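We use cookies to improve your experience and remember your preferences. Accept | Manage settings

THE LAST SOFT FLOOR IN THE HOUSE

Carpet has few friends left. Walk through any open house this winter and the agent will lower her voice at the bedroom door, the way people once did around a divorce. It's hardwood throughout, she'll say, except in here. Everyone looks down at the except.

I own a fair bit of except. When we bought the place in Brosville it had carpet in the front room, the hall, the stairs and, God help us, the downstairs bathroom. The bathroom went first. The rest was going to follow by spring, and I won't tell you which spring.

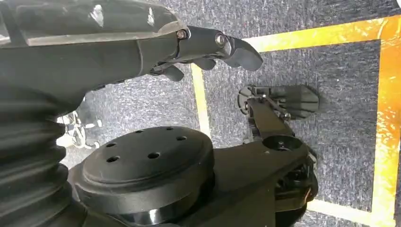
BROSVILLE, February

It is a carpet sort of month. The furnace comes on at four in the morning and sounds put upon. Our neighbours on Geddes Street tore theirs out two years ago and have lived since in felt slippers and a state of visible good taste. They have a lovely floor. You can hear them crossing it from our driveway.

I priced the same job in the fall. The front room and hall come to a little under 400 square feet, and the quote for engineered oak, laid and finished, had a comma in it that I hadn't expected to see. Tearing out the old stuff was extra. So was taking it away, and so was something called transition trim, at $957, which I gather is the bit of wood you trip over between rooms.

So the carpet stayed, and I began, grudgingly, to look after it. This was new. For years my entire program had been to vacuum the middle and let the edges form their own government. The man at the rental counter, who hired me a hot-water extractor the size of a bar fridge, asked what the pile was. I said beige. He wrote something down.

There are rules, and I have now broken most of them. You vacuum twice before you wet anything, once in each direction. You go slowly on the pull stroke and you don't go back over the same strip because you're enjoying yourself. You open a window, even in February, and you stay off it until it's dry, however badly you want the coffee you left on the far side of the room. Mine was in a Bodum press on the mantel. I watched it go cold for an afternoon.

The water that came out I would prefer not to discuss.
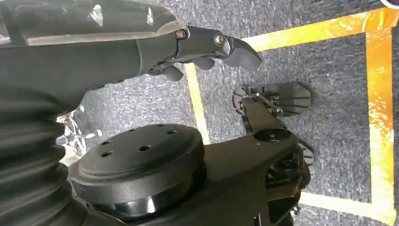

A clean carpet makes demands, though. Once ours had stopped looking tired, the furniture started to, and I spent an evening shifting the chesterfield a foot to the left to get it off its own dents. The cure for dents is an ice cube in each one, left to melt, then a bit of work with the back of a spoon. It takes all night and it does the job - mostly. Three of ours came up. The fourth has been there since the previous owners and I believe it's structural.

I did look at a rug as a compromise. The one I liked was an Andari, wool, handsome, $600, and meant to go over hardwood. The saleswoman asked what I'd be putting it on and I heard my own voice drop. Carpet, I said. She was very kind. She said some people do that.

We've given it another 10 years, on paper. The kids lie on it to do their homework, the dog has opinions about which patch gets the sun, and I've taken to reading down there myself, flat on my back, getting up in stages. The slipper people came by for supper last week and left their shoes at the door. By dessert they were both sitting on the floor.

Last updated: February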